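3.2 Disassembly order and the condition of the units

The computers in this study came to us from Kosorton, a company that collects office equipment from schools and small firms. From the full delivery we selected 27 desktop towers with a similar inner layout, so that the time for each step could be compared between units. Each tower was laid on its side on a ribbed metal table and the side panel was taken off. We call this the open state, and all times in Section 4 are counted from it. Figure 2 shows a tower in the open state, before the power supply and the drive are taken out.

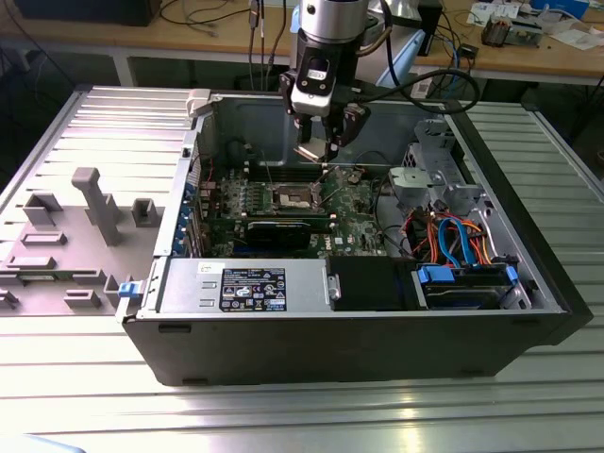 Figure 2. Open tower lying on its side, with the motherboard, the power supply and the drive bay in place. The CPU socket has no cooler on it.

The order of the steps follows the guide of Cordeiro, with one change. Cordeiro removes the memory first and the cables later. In our first tests this order gave trouble in narrow cases, and Trygve Dalen proposed to clear the cables from the drive side before anything on the board is touched. We kept this change for all units. The hand then has more space — and the small connectors are less often bent.

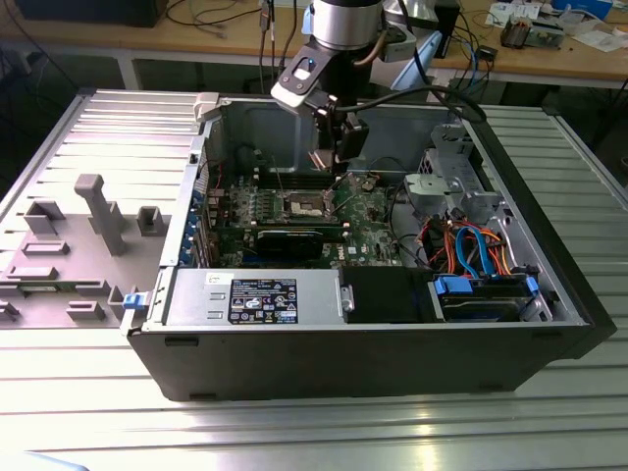 Color is a part of the design which we did not expect to be so useful. In the older Filenar units every latch is black, and our workers had to search for it with a finger. In the Dell units the parts that a person should press or pull are often marked. The drive is held by two blue tabs, and a small blue latch stands out at the left end of the power supply, while the metal around it is plain. Workers without training found these points faster, and only 3 of them asked for the guide at this step. The cables are also colored, but here the color helps less, as red, orange and blue ones run together in one bundle.

The second question was where the opened parts should be placed. Durwood recommends a separate shelf for panels, and we tried this on a Friday with one group of workers.
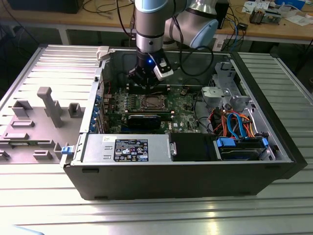 The walk to the shelf and back added 38 seconds per unit, and in 2 cases a panel was later matched with the wrong tower. For this reason we gave up the shelf and asked the workers to keep each panel on the table, next to its own case, until the unit is closed or sent to sorting. Screws were kept in a small dish with the number of the unit. The time for returning the panel is not included in the totals of Section 4.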